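Folding the washing at Haltau

The automation workshop at Haltau opens its doors to the public twice a year, and on a grey Monday in September I went along to see the part of it I had read least about. Most of the building is given over to things that move boxes. One bay at the back is given over to clothes.

The folding bay is run by Murnix, a small firm that rents space from the workshop and buys its arms through a supplier called Hedeck. Visitors are taken through in groups of 15, and each group gets 40 minutes. 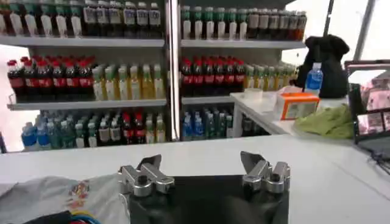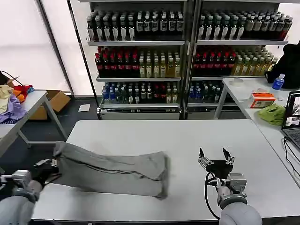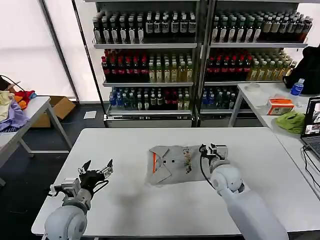
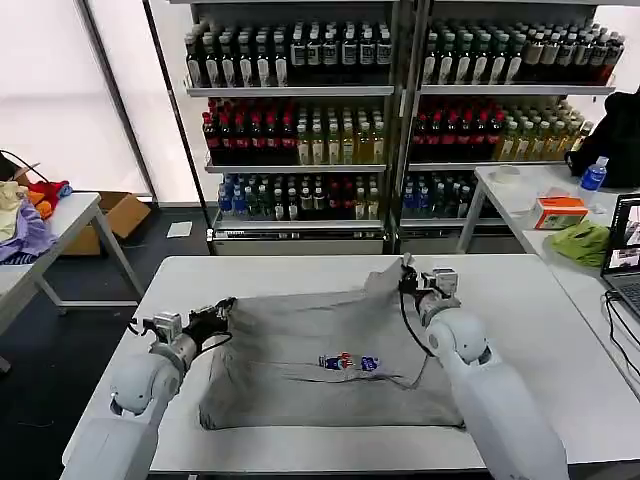

Grey clothes and two grippers in the folding bay at Haltau.

Clothes are hard for machines, and the engineer who met our group began by saying so. A box has the same shape whichever way it is picked up. A shirt has no fixed shape at all. It can land in a heap with a sleeve inside out, and the arm has to work out which bit of cloth is the hem before it can do anything useful. People learn this as children and then forget that they ever had to learn it.

Murnix does not write out the folds as a set of steps. An operator guides the arms through the job many times over, and the software is trained on the recordings. Each session is stored with the camera views from the head and the wrists, along with the position of every joint. A good operator can get through 19 garments before stopping for a rest. The firm asks them to stop then whether they feel tired or not. Tired people fold badly, and the arms would learn that too.

I asked how the wrist cameras helped, given that the one at the head sees the whole table. The answer was that the head camera loses sight of the cloth just when it matters, as the gripper closes and covers it up. The view from the wrist is narrow and shows very little else, but it is close.

The question of speed came up early. A man in our group wanted to know how long a T-shirt took, and was told two minutes on a good run. He said he could do it in a few seconds. The engineer agreed with him. The work is not aimed at homes for now. The first customer is Alarcón, a laundry that handles staff clothing for hotels, where a machine could carry on through the night at its own pace and leave the stacks ready for the early shift. Alarcón has lent two of its own staff to the project, and they have been strict about what counts as a finished fold. A sleeve that shows at the side is a fail. So is a collar that has been pressed under.

There is a good deal of waiting at a demonstration like this. An arm moves, holds still while the next movement is worked out, and moves again. After a while I found I was watching the cloth and had stopped watching the machine. The children in the group were more patient than the adults, and one of them asked whether it could do socks. It can't yet. Pairing them is a separate problem, and the firm has put it off until next year.

Noise is lower than I expected. You can talk at a normal level beside the table, and the loudest thing in our part of the building was the ventilation. Visitors stand behind a line of tape on the floor while the arms are powered, and a member of staff keeps a hand near the stop button the whole time.

What happens to the jobs was the last thing anyone asked about. The answer given was that Alarcón has trouble filling its night shifts and does not plan to cut its day staff. I would have liked to hear that from someone at the laundry, and neither of its people was there on the day. It is a fair subject for the next visit.

The next open day at Haltau is planned for the spring. Entry is free but places in the folding bay have to be booked, and the afternoon groups fill up first. Wear flat shoes, and leave large bags at the front desk. The café closes at three.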